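# Workshop Tips: Teaching an Arm to Pick From a Bin

These are the habits we settled on at the Lolinden shop for showing an arm how to pick, either by pushing it through the motion by hand or by driving it from a remote. They assume your arm already has a hand-guiding mode and a working stop button. Read the maker's manual for both before you try any of this.

## Before you start

**Clamp the bin.** A bin that slides a quarter inch between takes will spoil a whole afternoon. Clamp it to the table, then push on it hard from each side. If it moves, add another clamp or move the ones you have closer to the corners. Once it's tight, draw a pencil line on the table along two edges so you can put it back after cleaning.

**Keep the clamp handles out of the way.** Turn them to the outside and walk the arm slowly over that side of the bin once, at the lowest speed, to see what the elbow does. People watch the gripper and forget the elbow.

**Leave slack in the cables.** Put the arm in the farthest pose you expect to use and dress the cables there. If you tie them down in the home pose they will pull tight at the first deep reach. Hook-and-loop straps beat zip ties for this, as you'll be moving them again.

**Set the payload.** Enter the weight of the gripper before you turn on hand guiding. With the wrong number the arm drifts up or sags when you let go, and you end up fighting it through every take.

## Choosing the objects

Start with 2 objects and get clean takes of those. Then bring in things that differ in height and shape: something round, something flat, something with an odd outline. Flat items are the hardest. A card lying on a smooth floor gives the fingers nothing to get under, so plan to drag it to a wall and tip it up, or leave it for later.

Sloped walls help here. An object pushed against a slope rides up a little, and that can be enough to get a finger beneath it. If your bin has square corners, a wedge in one of them keeps parts from jamming where the gripper can't go.

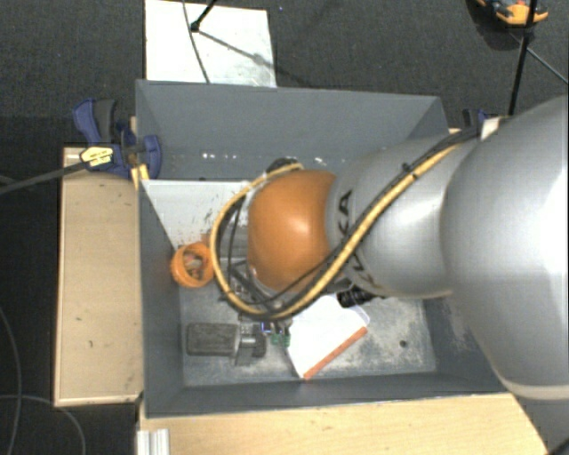
*Arm reaching into the clamped bin, with a ring, a dark block, a small part and a card on the floor.*

Rearrange the objects between takes. It's tempting to set everything back in the same spots, but then all you have taught is one layout. We toss the parts in and only fix things if two are stacked.

## Guiding by hand

- Stand to the side of the arm, never between the arm and a wall.
- Keep one hand on the arm and the other near the stop button. If the enabling switch takes a hand too, get a second person for the stop.
- Hold the arm close to the wrist. Pushing higher up gives you more force and less control.
- Come down straight for the last inch or so. Slanted approaches look fine and then catch the rim on playback.
- Pause before closing the gripper and again after. The pauses make it easy to find the grasp when you trim the recording.
- Keep your fingers out of the gripper.

If you also record video, your own arms will be in it. For tasks learned from video, switch to the remote, or record the path by hand first and film it on playback.

## Driving by remote

Turn the speed down to 30 percent and leave it there for the first day. Everyone wants it faster by lunch, and everyone hits the floor of the bin.

Check which way the controls point. If you stand across the table from the arm, left and right may be flipped. Put tape arrows on the table edge where you can see them, or move to the other side.

Work in short sessions. Phúc Tạ, who did most of our August recordings, stopped every 30 minutes and had the fewest takes thrown out. A long session gets you more takes, but the late ones wander and you can hear the driver sighing on the audio.

## Keeping takes and throwing them out

Write down the object, the operator and the result for each take, right then. A pad of paper works. We tried a spreadsheet on a laptop and kept forgetting to save it.

Keep the near misses in their own folder. A take where the gripper slips, backs off and tries again can be useful, provided it's marked. Delete takes where someone bumped the table.

For a single object, 60 good takes gave us something worth testing. We recorded 61 for the first one by mistake and left the extra in.

## Cleanup

Wipe the bin floor with a dry cloth when dust builds up. Grit gets into the finger pads and wears them smooth. Check the pads at the same time and swap them in pairs.

Park the arm up and away from the bin before you shut down. Take the objects out, put them in a labeled tub, and leave the clamps on. If you must take the bin off, use your pencil lines when it goes back and run one old recording at low speed before you record anything new.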